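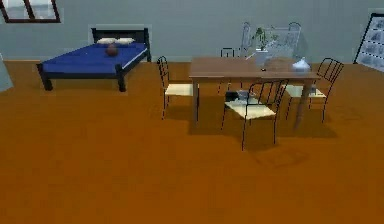

One respondent in Dovthorpe told us she had slept better from the first night after the walls were done, and that no table of ours would talk her out of it. We have no wish to try. Her remark is typical of the written answers, and it is also the weakest sort of evidence for the claim under test, that a cool wall colour improves sleep.

4.2 Wall colour and reported sleep

The Dovthorpe survey had 600 replies, of which 225 came from people who had repainted a bedroom within the year. Those who chose blue or grey gave slightly higher sleep scores than the rest. The paint maker Jultosico has made a good deal of this gap. We are less impressed. People who repaint often change the curtains or the mattress in the same month, and our form did not ask about either. A bedroom of the kind discussed, with a pale grey-blue wall and a double bed near the window, is given as a computer rendering in Figure 3, at the head of this section. 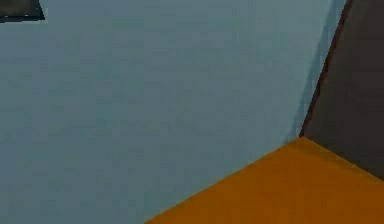

The Dernirstead returns do not help much. They are larger in number (3,854) but the sleep question was put only once, in September, and the answer was marked on a scale of 10 with no wording at the middle points. A score of six may mean a poor night to one person and a fair one to another. The Honorato trial did ask twice - before and after painting - yet everyone in it knew which colour they had been given and what it was meant to do. We therefore treat the effect as unproven, and leave wall colour out of the model in Section 5.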